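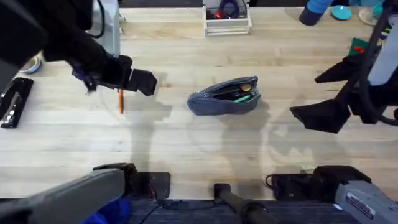 Carola Kröger writes that I've gone soft, and that a pencil case ought to be a tin with a lid that snaps. Well, Carola, I had a tin once, and it dropped down the stairs at Durnstead with a noise I can still hear! I'm sticking with the zippered kind – blue, soft, and squashy enough to go in any bag. Mine gets emptied every June, which is when I find the pens that dried up back in the winter. 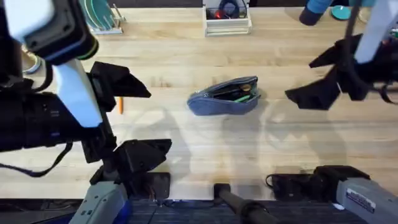 The other thing I like is being able to leave the zipper open while I work, so the green pen is right there when I want it (I mark everything in green, sorry, Evaristo). If you've got a favorite case, tin or otherwise, drop me a line before the next issue and I'll print the best 6.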